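Progress report to Welton, second reporting period
Project: Nenau, demonstration capture for two-handed manipulation of soft goods
Prepared by Xiuying Peng, with input from Deming Yuan and Rocío Urrego

Status

Work package 2 is on schedule. Work package 3 started in September, later than planned, after the gripper mounts were reworked. No change to the budget is requested.

Demonstrations recorded

The operators have recorded 610 accepted demonstrations with the hand-held grippers. An episode is accepted when both gripper tracks are complete, the jaw-opening signal has no gaps, and the operator has marked the start and end of the task. Rejected episodes are kept on the server but are left out of the training split. The most common ground for rejection remains loss of tracking on one side while the grippers are close together. This happens mainly in cloth tasks, where the two mechanisms meet over the middle of the table.

Task set

Four task families are in use: folding, unfolding, placing cloth in a container, and handing cloth from one gripper to the other. Rigid-object tasks are deferred to the next period. Operators work from a one-page instruction sheet that gives the goal state and leaves the grasp points open. Early sheets prescribed the grasp points, and the resulting motions were too uniform to be of much use in training.

In the cloth tasks both grippers hold the fabric at the same time, and the operator's hands stay on the gripper bodies throughout.

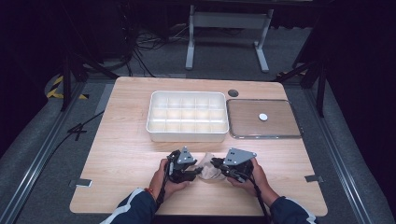

Chenxi Gu asked at the internal review whether the same episodes could be collected by remote control, so that the arm's own joint limits would be respected from the start. Her concern was that a person holding the grippers will reach into poses the arm cannot follow, and that filtering these afterward wastes operator time.

The point is accepted in part. A comparison on the handover task is under way, using the Skililico remote station at the Assunção site. Remote episodes take longer to record, and operators report difficulty judging how much fabric is in the jaws. Against that, every remote episode can be replayed on the arm without retargeting. Hand-held capture stays the main method for this period. A reachability check will be added to the intake script so that out-of-range poses are flagged before the operator leaves the table.

Open issues

Clock drift between the left and right grippers. A fix is in test.
Cable routing on the right gripper. Operators ask for more slack when turning the wrist outward.
Labeling of failed grasps. Yiran Tang and Rocío Urrego disagree on whether a regrasp should end the episode. The current rule keeps it as one episode with a marker at the regrasp.

Next period

Complete the remote-control comparison and report acceptance rates for both methods. Train the first policy on folding only. Freeze the episode format by the end of work package 3; changes requested after that point will go into a separate version.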